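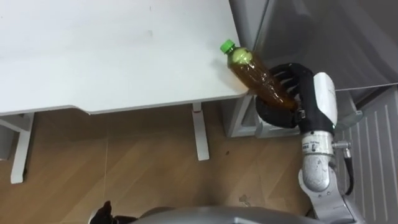 The barbel are back on the gravel at Brullton, and I have hardly slept since I found out! I walked the bank on Sunday evening with no rod (well, there was one in the car) and saw three good fish rolling over the shallows below the weir pool, big copper flanks turning in the last of the light. By the time I got home I was already tying hooklengths. My whole kit for a summer evening is small enough to carry in one hand, and the most important item after the rod is a clear plastic bottle with a green screw cap, same sort as the one up top, filled with hempseed.

Hemp is the thing for this stretch. I soak it overnight, simmer it until the little white shoots show, then let it cool in its own juice and tip the lot into the bottle, juice and all. A narrow neck pours far better than a bait tub when you're standing on wet rocks, and you can dribble a bit in upstream without making a splash. I put in a good handful before I set up the rod, then another, and then I make myself sit on the grass and leave the swim alone for half an hour. It's agony. It works, though.

For hookbait I've gone back to plain luncheon meat, torn, never cut. The ragged bits wave about in the current and seem to get picked up sooner. I did try the Kouris pellets everyone at the shop was raving about, and they caught me plenty of chub, so no complaints there, but the barbel walked straight past them – two evenings running I watched it happen through the polarized glasses.

Tackle is nothing fancy. My old Plillilano rod still has the nicest bend of anything I own, and I've paired it with 10 lb line straight through to a size 8 hook. A flattened lead just heavy enough to hold, maybe a lump of putty a foot up the line to pin it down, and that's it. If the weed is coming down I drop the rod tip low and angle myself further below the bait so the line isn't a washing line for every strand in the river.

Please, please take your time putting them back in this weather. The water is low and warm and they fight themselves silly. I keep mine in the net, head upstream in a proper flow, until they kick away on their own, and if the river's really warm I don't fish at all. There's always the canal.

Next trip is up to the Curkton stretch, which I haven't fished since January, when it was brown and up in the trees and I caught one very confused chub. It's up to 800 yards of fast, streamy water with an undercut far bank all the way along, and I've been dreaming of it for weeks – I'll be there before it gets light, flask in one pocket and hemp in the other!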